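The Two Tables

Wendy had pushed the tables together on Sunday and told the girls the toys could stay until somebody picked.

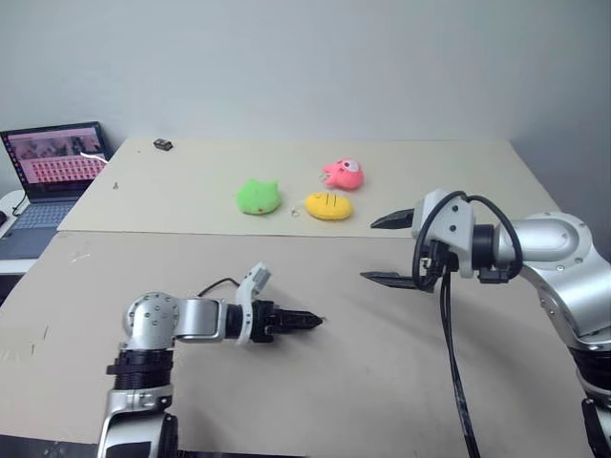

Renata wanted the yellow one. She had wanted it since May, when their grandmother was still alive and kept it on the windowsill with the others. Citlali said she didn't care which one she got — she said it twice.

"Then take the green," Renata said.

"Fine."

Neither of them reached for it. Citlali rubbed at the pencil marks on the near table with her thumb. She had done her homework there for 11 years, and some of the scribbling was hers.

"Who gets the pink one?" she asked.

Wendy was in the doorway with her coat on. The man was coming for the tables at four, and he was paying 20 dollars for the pair.

"I thought I might," she said.

The girls looked at her. Renata moved over to make room.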